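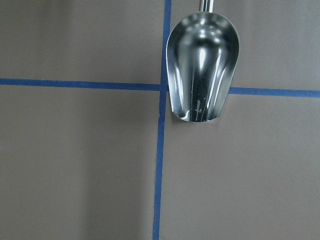 Altholm Town Band to play its winter concert in two halls

The band's winter concert will be held twice this November, once at the Kanley Hall and once in the school hall on Visser Road. Both performances start at 7.30 in the evening and the programme is the same for each. Doors open half an hour before.

Last year's concert sold out well before the night and a good many people who rang up late had to be turned away. The Kanley holds fewer people than it used to, as the rear balcony is still closed for work on the stairs. Adding the school hall brings the total number of seats across both nights to more than 1000.

The first half is mostly brass and opens with two marches, followed by a set of carols arranged by our conductor, Ward Verbeke. He wrote the arrangements over the summer and the band has been rehearsing them since September. The youth section joins for the last of these, with 12 players on stage who have not performed with the senior band before. Parents will get a separate note about arrival times and what to wear.

After the interval the Pemetti Quartet will play for 20 minutes. They are a string group from along the coast and some members will remember them from the spring festival, when they filled in at short notice. The full band then returns for a selection of film music and the usual singalong. Words will be printed in the programme. The lyrics for the second verse were wrong last year and have been corrected.

Tickets are £6 each for all ages, with under-fives free if they sit on a lap. They can be bought from the library desk, from any band member, or at the door if there are any left. Please check which hall is printed on your ticket before you set out. Tickets for one hall can't be used at the other, but the library will swap them up to the day before if there is space.

Parking at the school is free and the main gate will be open from 6.30. There is very little parking near the Kanley, so please use the car park behind the station and walk up. The side entrance on the lane has a ramp. Anyone who needs a wheelchair space should say so when they buy, as these are limited in both halls.

Neither concert will be streamed. We tried it two years ago and the sound was poor, and several people wrote in to say the picture kept stopping. A recording will be made at the Kanley and put on the band's website in the new year.

Rehearsals carry on as normal until the concerts, apart from the final one, which moves to the school hall so that the percussion can be set up and left in place. Players should bring their own stands to that one. The bass section is still short of a second E flat player, and anyone who has played before and could manage the film music is asked to speak to Ward at the end of any rehearsal. A spare instrument is available on loan.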